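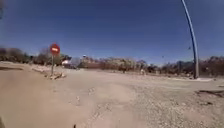 Sverre Bråten asked after the last session why the planner needs a costmap at all if the depth data already says where the ground is. Depth gives shape only. Gravel and smooth dirt can have the same height and still cost the wheels differently.

For the lab, use three layers: static, terrain, obstacle. Thin things such as a sign pole or lamp post go in the obstacle layer – inflate them by 15 cells. Replan at up to 14 Hz.

Read the Vukari config notes before starting.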